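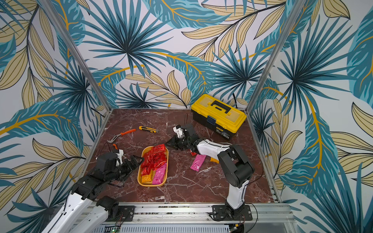
Is the Drammont two-arm kit worth the price for a school lab?
Final report, Applied Automation, Vonville Technical College
Myrto Karagiannis
Mar 9, 2022

1. What I set out to check

Drammont sells its two-arm bench kit to small packing businesses and to schools. The brochure says a person with no programming background can teach it a sorting job "in an afternoon." Our department was thinking about buying a second one, and I was asked to spend the term finding out if that sentence is true. I came in doubting it, and I still do, though less than I expected to.

2. The job

I picked snack packets because they are cheap and they are awkward. Foil is shiny, it slides, and it changes shape when you squeeze it. Drammont's own demo uses wooden blocks. The task was to lift single packets out of a shallow tray and lay them on the open tabletop without dropping or crushing them. Either arm could do the lifting.

We kept the patterned wall panels up and used the marble top for all the scored runs. The Drammont rep suggested plain gray for "best results." A customer's back room will not be plain gray, so I ignored that.

3. Setup

Bolting the arms to the front rail was easy and the hardware is solid. The software was another story. The installer failed twice on the lab computer, and the manual describes menus from an older version. I started in January and it was 15 days before both arms moved together. Some of that was waiting for support to answer email.

4. Results

I taught the task by hand guiding, using 327 recorded passes. Then I ran 2,162 pick attempts over the rest of the term. The log for every attempt is in the appendix.

With a full tray the arms did well. The trouble came with the last few packets, where the grippers tended to push a packet against the side of the tray and then close on nothing. Flat packets were worse than puffy ones. The arms also got in each other's way – the software is supposed to prevent this, and mostly it does it by making one arm stop and wait. At that point you have paid for two arms and are using one.

I had to replace 3 finger pads. They are not covered by the warranty.

5. The Utemon add-on

Utemon is the paid subscription that promises better grasping of soft items. I tried the free trial on the same task. Full trays looked the same to me. Nearly empty trays were a little better, but I would want a longer test before believing it, and the trial ended before I could do one.

6. Recommendation

Do not buy a second kit this year. Prof. Nikolaidis disagrees and thinks the hardware alone justifies it for teaching, and his comments are attached. If the department does go ahead, ask for the updated manual in writing first, and order spare finger pads with the kit.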